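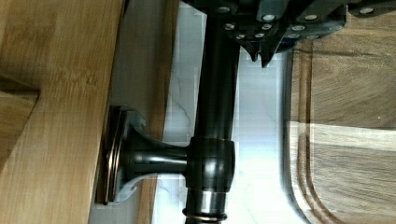

346

CHAPTER 6
Menu Planning and Seat Turnover

A full-service restaurant sells two things: prepared food and the use of a seat. The first is recorded in detail on the guest check. The second is often left unmeasured, although it sets the upper limit on revenue for any meal period.

Seat turnover is the number of guests served in a meal period divided by the number of seats. A dining room with high turnover at lunch may show low turnover at dinner, when guests order more courses and stay longer. The two periods should be calculated separately – a daily average hides the difference.

Menu length also affects turnover. A long menu slows ordering and spreads the kitchen's work over more stations. The case used in this chapter is Cirkico, a neighborhood restaurant in Cakville that prints separate menus for lunch and for Saturday dinner.
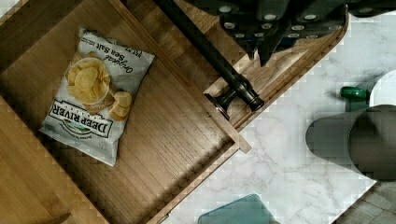

6.1 Classifying Menu Items

Each item is placed in a category by its contribution margin and its share of items sold. Contribution margin is the menu price minus the cost of the ingredients. Labor is left out at this stage and is taken up in Section 6.2.

Prices and portion costs must come from the same month. At Cirkico the November figures are used throughout, and specials are excluded. 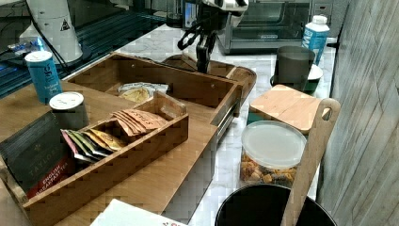
Side dishes are classified apart from entrees. Their margins are small in dollars but high as a percentage of price, and a combined list would rank nearly all of them as weak items.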